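Dirdale fan film - is the 53 minute cut ever coming?

zullell_fan
Backed this at $19. The June update says the puppets are done and the animation is "nearly there." They said that last time.

Wogan
Fan films take forever. Angharad Watkins is doing most of the voices and the edit herself. Give her a break.

zullell_fan
They raised $3,230 on a $1,000 goal and we've seen one trailer. I'd like more than a break.

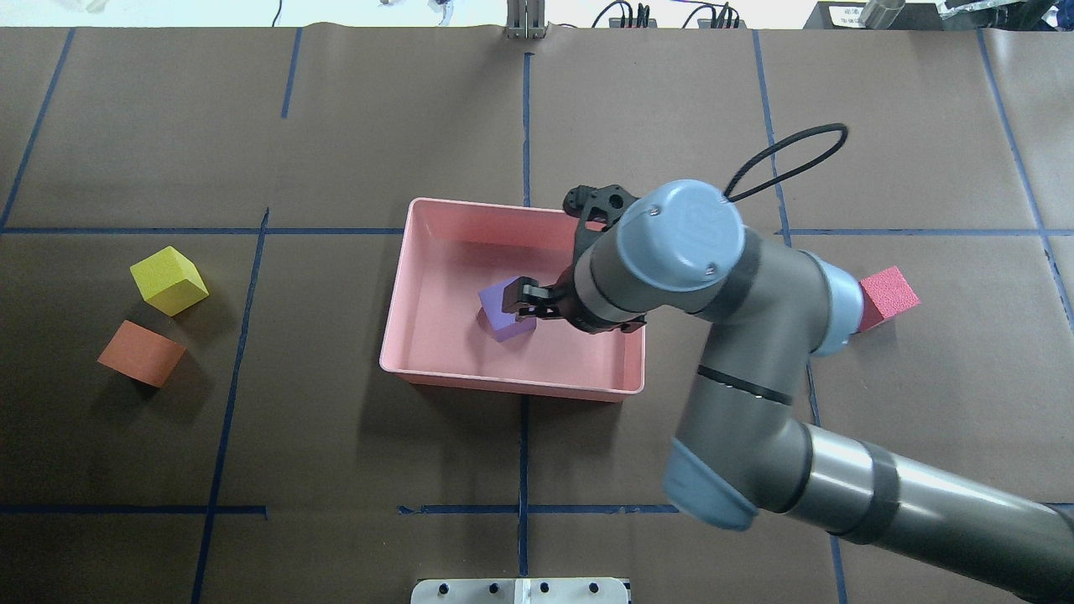
bleddyn_r
I've read the script and the captain's part is still too long, which worries me more than the schedule. Act two is him making speeches on the bridge. Even a purple foam cube in a pink tray would hold my attention better. Cut ten minutes and I'd believe in a release.

Wogan
The speeches are the joke. The old show did the same thing.

zullell_fan
The old show had a budget - and an ending. Still waiting for a date.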